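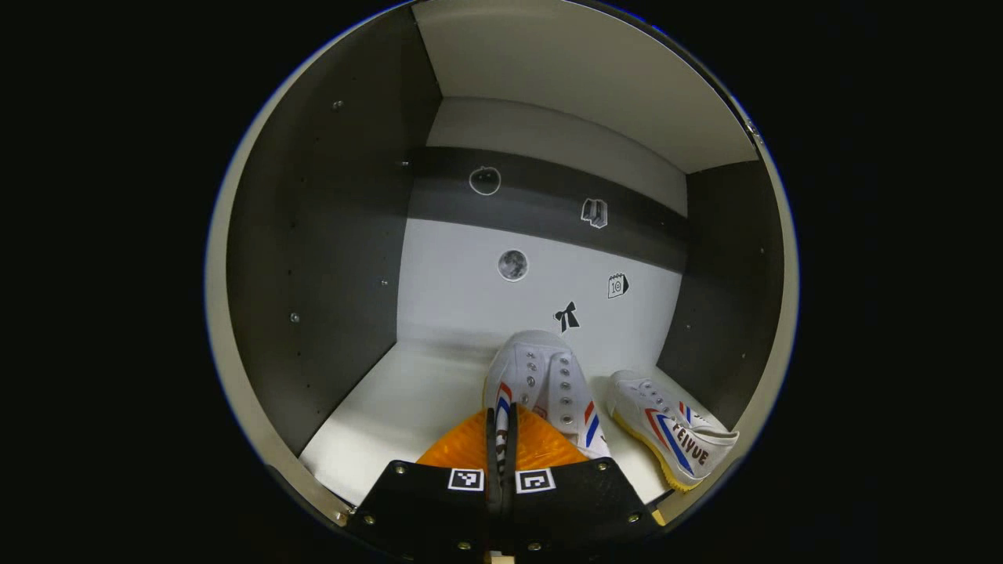
How do I get a musty smell out of a closet that's been shut up for months? We moved into our place on Nonincombe in November and the hall closet has smelled like an old basement ever since. I've wiped it down twice and left the door open and it still hits me when I grab my coat. It's got to the point where my white canvas sneakers live in a little cubby with dark gray sides, well away from that closet, and I'd like to stop doing that! I don't want to spend a fortune – is there anything that works?
Effie Tosh
11th January

Empty it completely, and I mean the rods and shelf liner too. Wipe the walls with white vinegar and water, then point a fan in there for a whole day. Ours took two rounds. Also check whether the back wall is an outside wall. If it feels cold and damp you may have moisture coming through, and no amount of wiping will fix that. A cheap humidity meter cost me 13 dollars and mine read 66 percent, so I got a small dehumidifier and the smell went away in a couple of weeks.
Mebrat Jemal

baking soda in a bowl. change it every month

Fabian Hofstetter

Agree with Mebrat about the fan. I'd wash the coats as well – wool hangs on to that smell forever and you'll just be putting it right back in.
Yeshi Tefera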